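**Stiltinitz comes to Paltby, bringing two accordions and no set list**

The Gedance Hall spring season was supposed to end in May with the brass evening. Then the Stiltinitz quartet had a hole in its tour between one city that pays well and another that pays better, and somebody in their office found us on a map. So we have one more concert, on a Wednesday, in what the brochure calls our quiet period. Please write 14 Jun 2023 over the part of the brochure that says "closed for floor work." The floor has been told to wait.

If you missed them the last time they came through the state, Stiltinitz play dance music from places where people apparently dance in seven. They have 2 accordions, a clarinet and a double bass that has to have its own seat on the train. The music is loud for an acoustic group, and sad for roughly a minute at a time before it gets over it. Agata Bianchini sings on most numbers and plays the larger accordion on the rest. She started out in church choirs and you can still hear it in the long notes, right up until she starts stamping.

There is no printed program. I asked for one, twice, and got back a very kind email saying the band decides after it has seen the room. What they did promise is two sets with a break, most of last year's album, and the wedding suite, a run of five tunes played without stopping that is meant to take a couple from the church door to the first argument. Cinzia Barbieri, the clarinetist, wrote the last part of it herself. I have heard a recording. The argument is very convincing, and the clarinet wins.

Doors are at 7, music at 7:30. The hall seats 500 when the balcony is open, and for this one it will be. Balcony regulars know about the pillar in row C. For everyone else, seats 11 and 12 are sold at half price as "partial view," a phrase I think is generous to the view.

We're clearing the front four rows on the left side for dancing. You don't have to dance. You may also stand there holding a drink and nodding, as most of Paltby did at the swing night, and the band has been warned.

The bar will be run by the Lombardi bakery people again, with the almond things and the savory things, and they are asking for cash or card but please no more rolls of quarters. Intermission is twenty minutes. At the brass evening it was forty, and the second trombone had to be fetched from the parking lot. 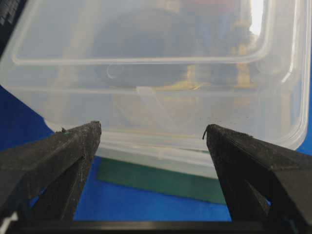

### Tickets, parking and the bus

Tickets are $22, or $14 for students and anyone who can say the word "concession" with a straight face. Members get first pick through Friday, and after that it's open to all. Call the box office at extension 635 or stop by any afternoon except Monday. The website also sells tickets, and has been doing so correctly for several weeks now. Print yours or show it on your phone. If your phone is the kind that goes dark when anybody looks at it, give us your last name and we'll find you on the list.

The small lot behind the hall is for the band's van and for permit holders. The school lot across the street is free after 6. The 703 bus stops at the corner and the last one back toward the station leaves at 10:20, a time I have mentioned to the band. They wrote back that they would "feel it out," so bus riders may want to sit near an aisle.

### Afternoon workshop

Agata has offered an hour with local singers at 4 the same day, in the upstairs room. It's free with a concert ticket and you don't need to read music. She teaches by singing a line at you until you sing it back. Wear shoes you can stamp in. Sign up at the box office, where the sheet is taped to the counter and the pen is on a string, for reasons the pen knows.

### Still missing from the brass evening

One gray scarf, a pair of reading glasses in a red case, and a mute for a cornet. The cornet player says it isn't his. It has his initials on it, so we'll hang on to it until he changes his mind.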